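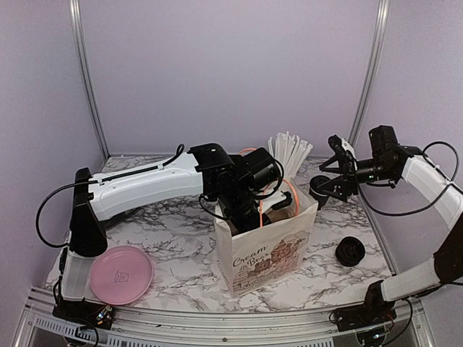 Two-arm packing station, student automation workshop, Irngate Technical College.

Report of the visit to Irngate, February 2021

The Rowlands Education Fund makes one visit each year to the student projects it supports. This year's visit was to the automation workshop at Irngate Technical College, where a class of 11 second-year students is preparing an entry for the Drerley student competition. The delegation was received at the main entrance and taken directly to the workshop on the ground floor. Attendance was limited, and the usual lunch with faculty was not held.

The class works on a project named Pitero. Its subject is the handling of ordinary shop goods by two robot arms working side by side. The competition rules call for paper bags, containers and similar light articles, and leave the choice of items to each team. Soft packaging was described by the students as the hardest part of the task. A paper bag changes shape when it is touched, and a grip that suits a rigid container may crush it or push it over.

The students explained how each attempt is recorded and reviewed. Every run is entered in a shared log with the starting layout, the operator's initials and a short remark on the result. At the time of the visit the log held 1592 entries. The class intends to reach 4000 before the entry is submitted. Entries marked as failures are kept, and the delegation was shown how these are sorted by cause.

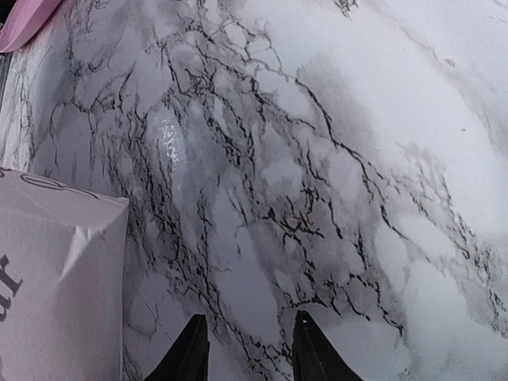

Much of the discussion concerned the cameras. The students compare the view from the wrist with the view of the whole table, and they have found that the two do not always lead to the same decision. At close range a gripper may have only part of an object in view. The class has therefore written a short search routine, to be used when the position of an item is uncertain. The patterned tabletop was also raised. One student group would prefer a plain surface, while another holds that a system trained on a busy background will be of more use outside the workshop. The instructor has left the question open until the next review.

The delegation then inspected the project accounts and the safety instructions posted beside the door. Both were in order. Nearly all of the equipment grant approved in December has been spent, and a request for replacement gripper fingers and cable clips was received on the spot. It will be considered with the other spring requests.

The Fund thanks the college for its reception. Written comments on the log format will be sent to the class, and copies of this report may be requested from the Rowlands office.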